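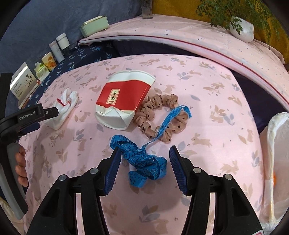 Taking in, letting out: a dressmaker on 11 years of other people's clothes

The shop is on the ground floor of a narrow building in Clondton, between a pharmacy and a place that used to sell lamps. The sign says Peklow Alterations. The owner, who asked that we leave her name out because her customers know it already, has worked there for 11 years. She has closed the front room for now and is working upstairs in her apartment. We spoke by phone on 25 April 2020.

She did not plan on alterations. She trained as a pattern cutter and worked for a uniform company called Cervantes, making jackets for hotel staff.

"I cut the same jacket for years," she said. "Small, medium, large, extra large. Then I would see somebody wearing it in a lobby and the sleeves were down to the knuckles. I wanted to go over and pin them."

When the uniform company moved its cutting room out of the city, she took over the lease in Clondton from a tailor who was retiring. He left her a pressing table and a drawer of zippers. She still has the table. The zippers were mostly brown and lasted her a long time.

Most of the work is hems. Pants come first, then curtains, then dresses in spring. A simple pants hem takes her less than half an hour if the fabric behaves. Jeans take longer when the customer wants the original edge kept, and most of them do.

"People think a wedding dress is the hard job," she said. "A wedding dress has plenty of fabric inside it. Somebody left it there on purpose. The hard job is a cheap blazer with no seam allowance, and they want it one size bigger. I have nothing to work with."

She turns that kind of job down. In the early days she took everything, and she says she lost money on coats in particular. One winter coat had a lining glued in place at the hem, and she spent most of two evenings getting it apart cleanly. She charged for a plain shortening.

Measuring is the part she talks about most. She does not take a customer's word for a size, and she does not use the number on the label.

"I had two pairs of pants on the rail with the same size inside, and one was bigger in the waist by the width of my thumb. So the label tells me nothing. I measure the person and then I measure the garment, and I write both down."

Since March she has had to do this at a distance. Customers measure themselves at home and send her the numbers, and she has written a page of instructions for them. It asks them to wear the shoes they plan to wear with the pants and to stand up straight without looking down. It also asks them to take each measurement twice.

"Looking down is the big one," she said. "You bend to read the tape and you've changed the length. Ask somebody else in the house to read it. If you live alone, use a pair of pants that fits you already. Lay them flat and measure the inside leg of those. I prefer that, to be fair. Pants don't move."

She also asks people to check the tape itself. The soft kind can stretch with age, and she has been sent a waist measurement that she knew was wrong from having fitted the same customer in the fall. Her advice is to lay the tape along a metal ruler and see if they agree. She replaces her own every year.

Orders used to be written in a paper book. She now keeps them in a program called Etix, which a customer set up for her, and she has mixed feelings about it. It is good at reminding people to pick things up. It has no place for a drawing, so she still keeps the book for anything with a dart or a pleat.

Business is down. On the day we talked she had 54 finished pieces waiting for their owners, a good share of them office clothes that are not needed at the moment. She has not been charging for storage. New work is mostly curtains and children's things, along with a few repairs on clothes that she thinks would have been thrown away a year ago.

"I patched the elbows on a cardigan last week. It was a nice cardigan. I enjoyed that."

Asked if she would teach, she said she has been asked before and never had the time. She would start a beginner on pressing before any sewing, and she would make them unpick a whole skirt and put it back together.

"You learn what order it was made in. After that you can fix most things."

She had a set of curtains to finish before dark. The light upstairs is worse than in the shop, and the curtains were navy.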